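4.2 Picking up soft things

Of all the chores we tried, cloth handling was the one that got the whole lab crowding round the bench. A cup keeps its shape when you grab it. A tea towel has a new shape every time it lands, and a two-fingered gripper has to find something worth pinching. We ran 2,069 grasp attempts over August with the Siremeck controller, starting each one with the cloth dropped by hand, and we were thrilled with how often a plain pinch from above did the job (Figure 3 shows the task).
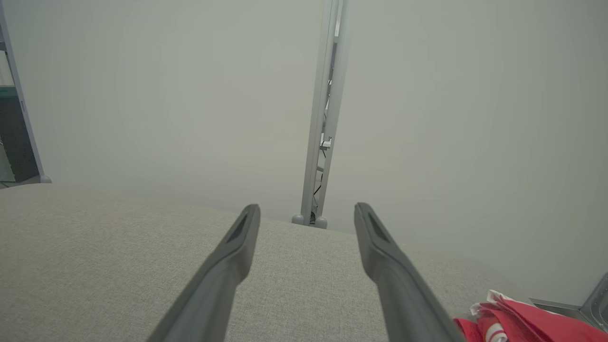 Figure 3. Wrist view, cloth pick-up task.

Our main interest is the moment before contact, when the planner has to choose a fold. Cureck, the planner we used as a baseline, looks for the highest ridge and goes straight for it. Ours also weighs colour, and a red cloth with white markings on a light grey woven surface is a friendly case, with its folds easy to tell from what lies underneath. Grey on grey was much harder, and we would love to see other groups have a go at it. Of the 13 cloths in the set, three were close in colour to the padding, and those gave us most of our missed grasps.

So, can a machine do the laundry yet? Picking up one item, yes, and quite nicely! Folding it neatly is still beyond our setup, and sorting a full basket takes about 10 times as long as it takes Delia Dobre, who kindly raced it.

Shares: 10 | Comments: 3

lidix_fan: Great read. Did you try fitted sheets?

Amnuay Intarasuk: Not yet, they're on the list for the Kaewmanee trials.

lidix_fan: Good luck, I can't fold those either.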